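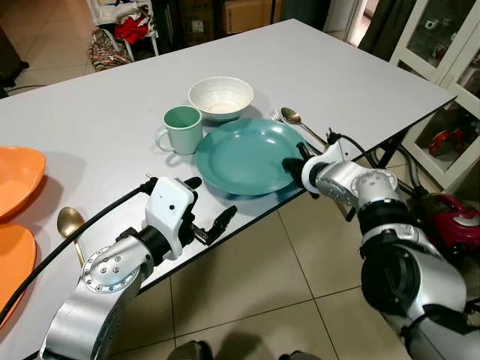

Abb. 1: Arbeitsplatz Tischabräumen, Kopfkamera

Protokoll Datenerfassung Clekis, Dienstag, 17. Juni, Flullholm

TOP 1: Stand
Fast 400 Episoden liegen vor, 20 davon ohne Label.

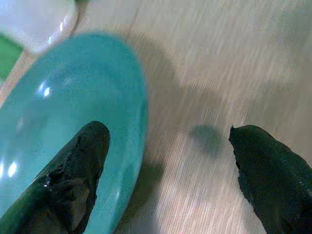 Die Greifkraft bleibt unverändert. Abbrüche werden als eigene Klasse in Majimbun abgelegt.

TOP 2: Tellergriff
Griff am Rand wird Standard. Startposen je Episode variieren.

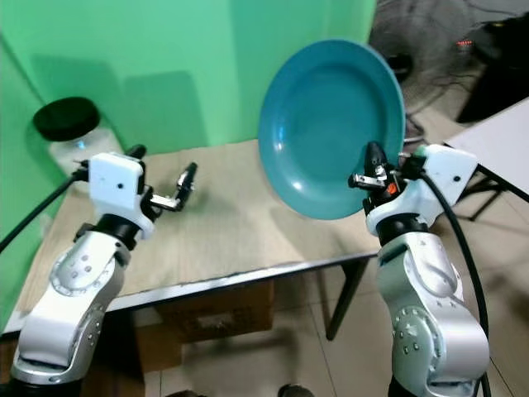 Offen: Zeitversatz der Handgelenkkameras. Export nach Urketti erst nach Korrektur.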